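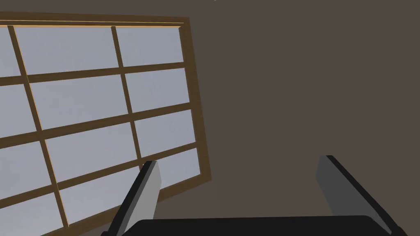
Wood-framed window with divided panes.

Luvuria 2: a desktop tool for sizing electrolyzers
Review by Lutfa Majumder

Luvuria is a planning tool for people who need a first estimate of what a hydrogen plant will cost to run. It takes an hourly power profile, a price series and a short list of plant data, and returns yearly output, operating hours and cost per kilogram. Version 2 came out in May. I ran it alongside the spreadsheet our office has used until now, on a paper study for a site at Imthorpe with wind supply and a grid connection as backup.

Setup

Installation is simple and needs no admin rights. The program works offline once the license file is in place. Input is by CSV only. Column headings have to match the template exactly, and a stray space in a heading produces an error message that names the file but leaves out the line. I lost most of an afternoon to this. Time stamps are read as local time unless a switch on the second settings page is changed. Anyone working with market data in UTC should change it before the first import, as a later change does not shift data already loaded.

Model

The stack is described by an efficiency curve with up to five points. Between points the program draws straight lines. For early studies that is good enough, though the curve bends sharply at low load and I would have liked more points there. Minimum load, ramp limits and cold start time can be set separately. Standby use is a fixed value in kilowatts. Stack aging is handled as a yearly loss in efficiency, and replacement is triggered either by operating hours or by a floor value, whichever comes first.

Water supply is treated as a cost per cubic meter with no upper limit. For a dry site that is a real gap. Compression is included, storage is a simple tank with a fill level, and transport is left out.

The best new part is the matching module. The user picks hourly or monthly matching between renewable supply and plant demand, and the tool reports how many hours fail the rule under each. In the Imthorpe case the plant ran some 4000 full-load hours under monthly matching. Under hourly matching the figure fell sharply, and the cost per kilogram rose with it. The spreadsheet gave the same direction and a slightly smaller gap. I traced most of the difference to how the two handle partial hours during a restart. 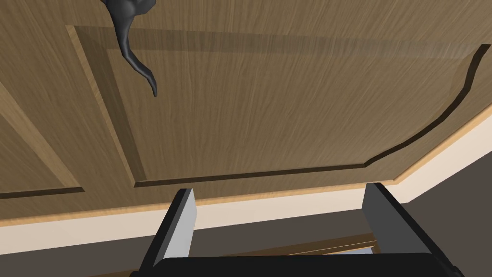 Naomi Mosoti, commenting on an earlier draft of this review, disagreed with me on the matching module. In her view it should not be used for anything that goes to a regulator, because the rule set is stored inside the program and cannot be edited or exported. If the legal text changes, the user has to wait for an update. I accept the point about export. For internal screening I still find it useful, and the failed hours can be written out to a CSV and checked by hand.

Reports

Output comes as a PDF or a table. The PDF runs long: mine had 143 pages with all options on, most of them hourly charts. Turn off the appendix. The summary table is well laid out and gives units in every row. Currency is set once per project and there is no conversion, so mixed quotes must be brought to one currency first. 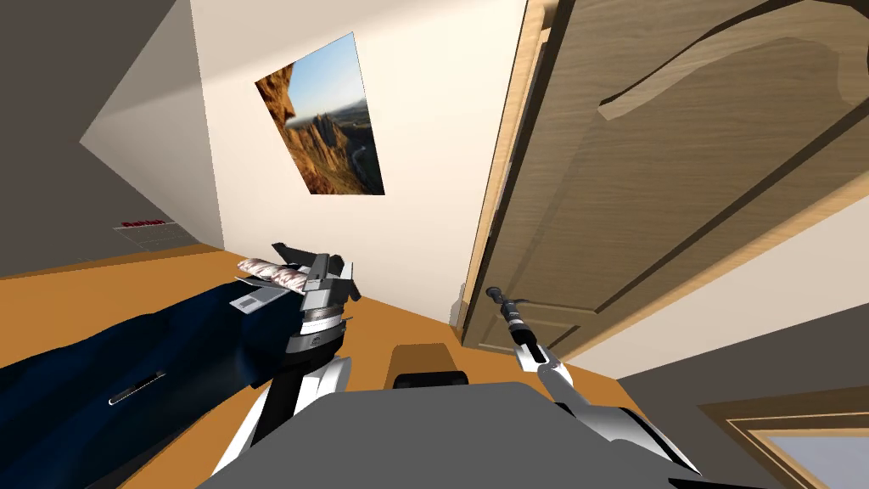

Room with a landscape picture and a large wooden door.

Speed and stability

A single year at hourly steps finishes in a few seconds. Sensitivity runs are slower – each case is computed from the start, even when only the discount rate differs. The program crashed once, when I closed a chart during a run. The project file was intact afterward.

Compared with Bindach

Bindach covers the same ground and adds pipelines and trucks. It also costs more and expects the user to build the plant from separate blocks. Obadia Khaemba ran our Imthorpe inputs through it for comparison. The results were close for annual output and further apart for cost, mainly on account of the default maintenance share, which Bindach sets higher.
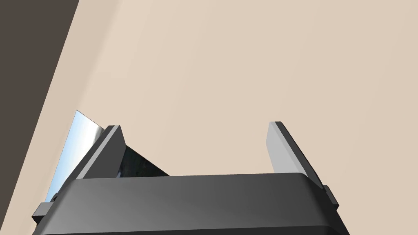
Once both tools were given the same maintenance share, most of the remaining gap came from the treatment of grid fees. Luvuria applies them per kilowatt-hour only. Bindach allows a capacity charge as well, and for a plant that runs in short blocks this matters a good deal. A workaround in Luvuria is to enter the capacity charge as a fixed yearly cost, which has to be updated by hand whenever the plant size changes.

Support

I sent two questions by email. The one on time stamps was answered the next morning with a correct reference to the manual. The one on grid fees was logged as a feature request.

Verdict

Good for screening and for comparing sites on equal terms. Too limited for a funding application or a final investment case, unless the grid fees and water supply are worked out elsewhere. Existing users of the first version should make copies of their projects before updating – old files are converted when opened and cannot be saved back.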